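About Zuvuvent

We started out in a rented storefront in Mudedport with one long table, a borrowed label printer and a waiting list of people who wanted help getting their homes back in order. That first year we worked with 37 households, most of them within walking distance, and we still hear from a good many of them at the holidays (the cookies are always welcome!). These days we are a home organizing company and a small school both, with 18 people on the team and a classroom of our own on the second floor, but we like to think that anybody who knew us back then would still recognize the place.

What we do

Most of our work happens in people's houses. Somebody calls because a parent has moved in, or a baby is on the way, or the spare room has quietly turned into a place where the door stays shut. We come over, we have a cup of coffee if one is offered, and we listen for a good long while before anything gets moved. Our first visit is free and usually runs longer than we said it would, which we apologize for in advance.

After that we work in half-day sessions. You decide what stays and what goes, always, and we do the lifting, sorting, hauling and labeling. We take donations away the same afternoon so that the bags don't sit in your hallway until spring. Kitchens and closets are our bread and butter, but we have a real soft spot for sewing rooms, home offices and the kind of garage where three generations of hardware have ended up in coffee cans.

Small things get as much of our attention as big ones. A bathroom shelf or a desk can wear a person out just as surely as a full basement, and often one small organizer with a drawer that pulls out easily does more good than a whole wall of new cabinets. We like see-through ones for this, tinted or clear, so you can tell there's something inside before you go digging.

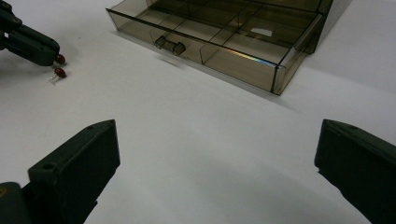 Our classes

The Khalaf Room, our classroom upstairs, is where we teach. The basic course is six evenings long and covers paper, clothing, kitchens, keepsakes and how to keep it all going once the excitement has worn off. Over 565 people have finished it so far, and quite a few came back with a sister or a neighbor in tow. Class size stops at 18 chairs, so please sign up early if you have your heart set on a particular session.

We also run Gastura, our training program for people who would like to do this work for a living. It takes 40 hours, half in the classroom and half out on real jobs alongside one of our own organizers, and several of our team came to us that way.

Come and see us

The shop is open most mornings and you don't need an appointment to stop in, ask a question or try out a drawer or two. Parking is behind the building, past the bakery. If the front door sticks, give it a good push, we'll hear you.

Recent from our blog
Sorting a parent's recipe cards
What to do with cords you can't identify
September class dates in the Khalaf Room
Gastura: questions we get asked a lot
A linen closet in one afternoon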